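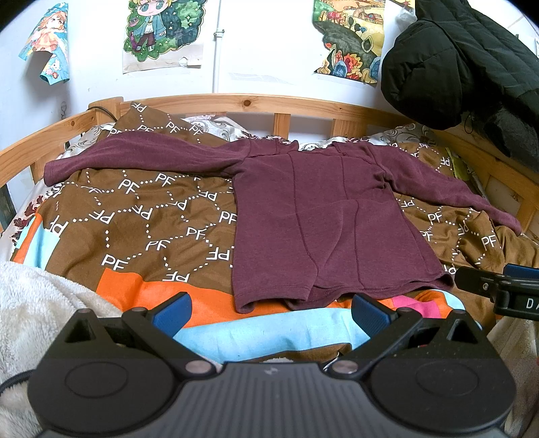 Search this site Search Go

Tetine Data Working Group: Minutes, July meeting

Posted Thursday by the working group secretary, Ernmont office

8 min read

Present: collection leads for Ernmont and Verbruggen, two members of the training team, hardware support, annotation lead, secretary. Apologies from the Judulus integration contact, who sent written comments (see item 6).

Meeting opened at 2:05 p.m.

1. Minutes of the previous meeting

Accepted with one correction. Under item 4, "finger offset" should read "finger opening offset." The offset between the tracked pose and the fingertip midpoint is a separate parameter and was not discussed in June.

Actions carried forward: the spare charger order (closed, received), the naming convention for two-handed episodes (open, see item 3), the revised consent sheet for home collection (open, see item 7).

2. Collection status, garment folding on beds

Ernmont reported that the long-sleeve set is in progress. Collection is with a pair of hand-held grippers, one per hand, each with its own camera. The garments in the current block are knit tops, starting position flat on the bed with sleeves out to the sides. Target for the block is 200 accepted episodes across 20 bedrooms. Ernmont has all bedrooms scheduled and has finished recording in a little over half.

Verbruggen is on short sleeves and pants and has no bed data yet. Their table data is complete and has been uploaded.

The training team asked again that collectors leave bedding as found. Printed duvet covers, blankets pushed to one side and pillows under the garment's shoulders are all wanted. The June policy checkpoint was trained almost entirely on plain table surfaces and it grasps the surface cloth together with the hem when the two are soft. A repeating print under a plain garment is a useful case, as is a plain garment close in color to the cover. Collectors should not swap in a plain sheet to make the hem easier to see.

Ernmont noted that two collectors had been smoothing the garment fully before each episode. This was in the old instructions, section 2, which still says "free of wrinkles." The meeting agreed that the line should be removed. A flat starting position means that the garment is opened out, the sleeves are not under the body, and the front is facing up. Rumpling in the body, a turned hem and a bunched neckline are acceptable.

Action: Ernmont lead to revise section 2 of the collector instructions and recirculate before the next recording day.

3. Two-handed episodes

There was a long discussion on the order of operations. The present instruction leaves the order to the collector. The training team has plotted first-contact points for the episodes received so far and finds two clear groups: collectors who start at the hem and collectors who start at a sleeve cuff. Both produce acceptable folds. The team would like both kept, but wants the strategy recorded per episode so that the sets can be trained separately and together.

Agreed labels for first contact: hem, cuff, shoulder, other. The label is entered by the collector at the end of the episode, not inferred later. Annotation will spot-check.

The question of whether a collector may change strategy within one bedroom was left open. The training team prefers that each collector alternate. Ernmont said that this slows people down and raises the reject rate, as collectors hesitate at the start and the hesitation ends up in the data. Verbruggen suggested fixed blocks of 5 episodes per strategy before switching. Ernmont will try this in the next three bedrooms and report reject rates.

Naming: the left and right streams of one episode will share an episode number and carry the suffix L or R. The suffix refers to the hand holding the device and not to the device's serial number. Devices have been swapped between hands mid-session at both sites, and the serial number is already in the metadata. Verbruggen will rename its existing two-handed files with the script from hardware support.

Action: hardware support to send the script to Verbruggen. Action on naming convention closed.

4. Reject criteria

Annotation presented the reject reasons for the last two uploads. In order of frequency: tracking loss, both fingers out of view of own camera at grasp, garment released before the fold was placed, collector's free fingers touching the garment, clock drift between the left and right streams.

Tracking loss is concentrated at the head of the bed. When the device is brought in close to a pillow or a bare white wall, there are too few features in view and the pose estimate jumps. Rooms with posters, shelves or hanging clothes near the bed perform noticeably better than rooms with empty walls. Verbruggen asked if collectors should add printed markers to bare walls. The training team was against this, as markers would then appear in the training frames for some rooms and not others. The alternative is a slower mapping pass before the first episode, with the device held higher and turned to take in the whole room. Agreed to extend the mapping pass and to make no change to the rooms.

On the other gripper entering the view of the first: annotation had been rejecting some of these episodes as obstructed. The training team confirmed that this is expected in two-handed work and is to be accepted, provided that the fold line and the camera's own fingertips remain visible at the moment of grasp. Annotation will restore the episodes rejected for this reason alone.

On double grasps, where the fingers close on garment and duvet together: keep if the collector notices, opens and grasps again. Reject if the duvet is carried along with the garment to the end. Recoveries are to be tagged. The team has around 3 percent recoveries in the current set and would accept more, but collectors are not to stage them.

Action: annotation to issue the revised reject sheet and reprocess the last two uploads.

5. Hardware

Finger pads. Wear on the textured pads was reported at Ernmont after heavy use on knit fabric. Lint builds up in the texture and slip becomes visible on cuffs. Hardware support recommends brushing the pads between bedrooms and replacing them at the start of each block. Pads must be replaced as a pair. The replacement stock is the same color as the current pads. A different color was offered at a lower price and declined, as the gripper opening is read from the pads in the image and the threshold would need to be reset.

Pivot screws. One device at Verbruggen was found with a loose screw at the finger pivot, giving play at the tip. All sessions recorded on that device since the previous calibration have been put on hold. Hardware support will compare the measured opening with the calibration record and advise whether the sessions can be corrected. Screw check is to be added to the start-of-day list at both sites.

Calibration. The opening calibration takes under a minute and is being skipped after battery changes. The recorder will be modified so that it will not start an episode until calibration has been run.

Lens cleaning. No change.

Action: hardware support to update the start-of-day list and release the recorder change. Action: Verbruggen lead to supply the list of held sessions.

6. Judulus integration

Written comments were read. Judulus can load the July upload format without conversion. Two requests: that gripper opening be supplied in millimeters and not as a fraction of full travel, and that the start of an episode be trimmed to the first movement. The first was agreed. The second was not agreed. The training team uses the still period before movement for initial pose alignment and asks that it be left in the files. Judulus may trim on loading.

Judulus also asked whether the folding result should be scored. At present an episode is either accepted or rejected. A score would require a view of the finished garment from a repeatable height, and collectors lower the devices at different points after the last fold. It was proposed that collectors raise both grippers at the end and hold still over the garment before stopping the recording. Accepted as a trial at Ernmont only. Scoring itself deferred.

7. Home collection and consent

The revised consent sheet is with the legal reviewer. Outstanding point is the treatment of wall items. The present sheet mentions faces, documents and screens. Posters, printed bedding and clothing hanging near the bed are recorded routinely, and the householder should be told so in plain terms. Draft wording was circulated and accepted with the word "decorations" added.

Until the sheet is returned, collection continues only in homes signed under the current sheet. Family photographs are to be taken down by the householder before recording or the room is not used. Nothing else in the room needs to be moved except items lying on the garment area.

Action: secretary to chase the reviewer. Carried forward.

8. Next block

Proposed order: long-sleeve knits to completion, then hooded tops, then bedding. The training team would like hooded tops sooner, as the hood is the most frequent failure in the current evaluation. Ernmont has no hooded stock beyond what householders own. Agreed to buy a small set in mixed sizes, washed before use to remove store creases, and to combine these with garments already in the home.

Fitted sheets were raised and ruled out for this year. The reach exceeds what a single collector can do without walking around the bed, and tracking during walking has not been tested.

9. Other business

Verbruggen asked for write access to the shared instructions folder. Granted.

Upload window at Ernmont moves to after 6 p.m. The daytime transfers were slowing the training queue.

Meeting closed at 3:40 p.m. Next meeting to be set once the Ernmont reject rates under item 3 are available.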